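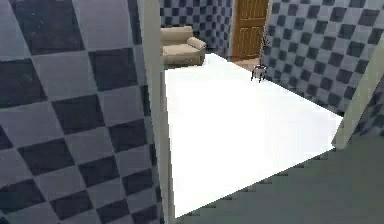 Ruwan Patwary told me he'd never meant to open a bakery, he just wanted decent rye on his street. We were on our second coffee by then, and he was still in his apron.

"I baked 24 loaves that first Monday and sold 11," he said. "My sister bought four of them – don't print that."

Sorry, Ruwan! These days Jasenow sells out before noon, and I got the last seeded loaf only by looking sad at the counter.

So what's next? A second oven, maybe, and a longer rise for the sourdough. "I want to sleep past three in the morning," he said, and went back to check on his rolls.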